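Deltholm magnetic whiteboard, the big one with the black frame

Bought this to replace the old board in our back room, which had gone gray and wouldn't wipe clean no matter what we put on it. Paid a bit more than I wanted to. Had it up and down a few times now, so here goes.

Box was huge. Two people to get it in the door. Corners had foam on them, one had split but no damage. Instructions are a single sheet, mostly drawings, and the screws come in a bag with no spares. Took me 13 minutes to fit the tray and then another 15 because I'd put it on backwards. My fault, but a little arrow wouldnt have hurt. 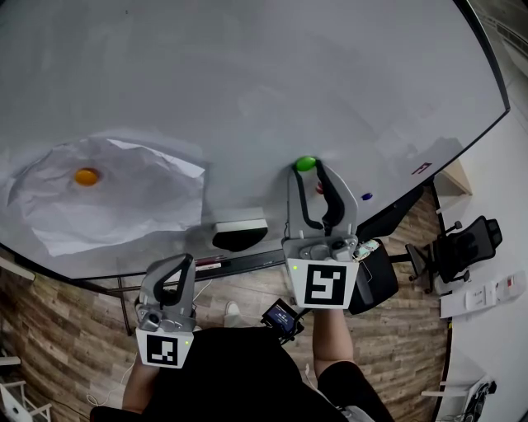 7/5/19 | By the Flakent desk | Home & Office

Surface first. It's glossy, properly glossy, so under a ceiling light you get glare and have to tilt it or move your chair. Writes really nice though. Red marker shows up strong, black too. The pale green one I had lying around, forget it.

Wiping: dry eraser does fine the same day. Left a list up for 7 days to see and it needed a damp cloth and some elbow. No ghosting after. The eraser I use is a white-top one with black felt, nothing fancy.

Magnets hold okay. A small one will keep one sheet of paper up, two sheets and it starts to creep. Get stronger ones if you're hanging a calender or anything thick.

Tray is the weak spot. Fine for a couple of markers lying flat. Too shallow for a full set, and the eraser ends up on the floor half the time if you bump the wall. The Cutetia board we had before was smaller and worse in most ways but the tray was better, deep with a lip.

Frame is thin, looks smart, picks up fingerprints. Flexes a little if you carry it by one side, so don't.

Would I buy again, yes, on sale. Wait for August if you can, that's when the school stuff gets marked down. Full price it's a maybe.

Copyright 2019 Flakent. All rights reserved. Contact us | Back to top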